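Tips for the House: Trying Out a Folding and Tidying Gripper at Home

Several of you have written in asking whether any of these little household gripping machines are worth the cupboard space, so I have spent most of January with one of them. It is the Gilis, sold by a small firm called Zusis, and you can buy it outright for 406 pounds or take it as part of their Prindgate home service, where somebody comes and sets it up, teaches it your rooms and goes away again. I had the service. The young man who came, Tài Trịnh, was patient with me and took his shoes off at the door without being asked, and he left me a good many of the tips below.

I should say first that it will not do your housework for you. It picks up soft things, moves them to where you have told it they belong, and makes a decent stab at folding anything roughly rectangular. Scarves, tea towels, pillowcases and small blankets are its happy place. Shirts with a lot of buttons are still yours, I'm afraid, and it has never once managed a fitted sheet (but then neither have I, and I have been at it a good deal longer).

Getting a bedroom ready

Do the bed before anything else, even if you only pull the duvet flat. A lumpy bed makes for lumpy folding.

Put out one thing at a time until you know how it copes. I was greedy on the first morning, tipped the whole airing cupboard onto the mattress and spent the time until lunch untangling a pillowcase from a dressing gown cord.

Empty your pockets! Coins, tissues, hair grips, all of it.

Leave wool and anything fuzzy until you have wiped the finger pads. A barely damp cloth is enough, and let them dry before you start. Fluff builds up on them faster than you would think, and once they are coated they slide off everything.

Folding things with a fringe

Lay the piece flat and comb the fringe straight with your fingers. Have the fringe lying to one side, with the jaws coming in at the plain edge. If it takes hold of the fringe you will get a twist, and on a loose knit you may get a pulled thread as well. Fold in half, smooth with the flat of your hand, and in half again. For anything thick I stop there.

Keep it on the slow setting for knits. The quick one is fine for tea towels.

If you are storing things away for the summer, fold first and bag afterwards. Lavender is lovely, but put it in a little muslin pouch so the oil doesn't mark the cloth.

What I liked and what I didn't

It is quieter than my sewing machine, and the pads have been gentle with everything I own. The booklet is clear, with decent sized print. The charging lead is far too short, and I had to move a bedside lamp to get at the socket. I was also offered the bigger Pollock model at 1,180 pounds, which reaches higher shelves, and I said no thank you, as I have a perfectly good step.

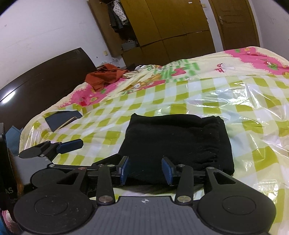 Page last changed: January

Fuzzy black pieces like the one on the bed want a good shake out of the window before they go anywhere near the jaws, and a going over with a lint brush afterwards. I do mine on a patterned duvet cover, where I can see a dark cloth properly against the pale checks. On a navy blanket I lose the edges altogether, even with my glasses on.

Clear plastic sheeting is handy for keeping dust off clean bedding, but smooth it well down or fold it back from the part you are working on. It shines dreadfully under a bright light, and I find it tiring to look at for long. Keep it well away from small children and put it out of reach when you have finished.

Spare pads come in a packet of 6, and Tài told me to change them when the surface starts to feel polished. Mine don't yet. If you take the home service, ask for the second visit to be held back for a month or so, when you will know what your questions are. I used mine up too early and have been saving a list by the telephone ever since.

Next time, getting candle wax out of a tablecloth, with brown paper and a warm iron.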